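Equipment budgeting (mobile robots)

Equipment budgeting for mobile robots is the work of figuring out what a wheeled or walking machine will cost before anyone signs for it, and then what it will keep costing afterward. I keep this entry for the Lustthorpe robotics wiki, so expect my opinions along with the facts (edits welcome!).

Most budgets split into purchase, site and running costs. Purchase is the easy one. You get a quote, you argue a little, you get a second quote. When I priced a small sidewalk delivery unit, Gerkance wanted $3,767 for the base with no sensors, and the Bitberg mast and camera kit added $1,079 on top. Shipping was separate, and so was the charger, which I missed the first time through.

Simulation belongs in the plan too, and I'd put it near the top. A street model lets you try out a route and a camera height while the purchase order is still a draft. Paving, curbs, street lamps and newspaper boxes all matter to a machine that has to get past them, and moving one in software costs you an afternoon at most.
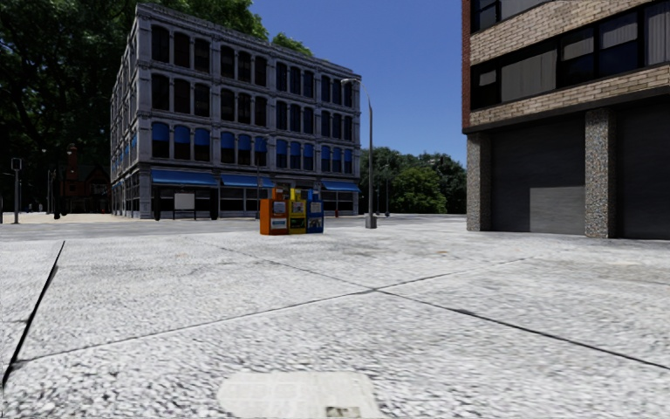

How much of the budget should go to simulation?
I set aside 10 percent of the hardware price for a first project, and more if the route crosses a road.

Running costs are where plans go soft. Batteries, tires, data service, insurance, a spare wheel motor. The Chávez worksheet, which a lot of small teams around here use, has 40 lines and over half of them are for things that come after delivery. I used to skip the storage line, and then I had to rent a locker in February with no money put aside for it.

Leasing is the other route. It spreads the cost out and usually covers repairs, though you'll want to read the part about water damage twice. Some leases also charge for software updates, so ask for that number in writing.

See also: Battery replacement; Route surveys; Used equipment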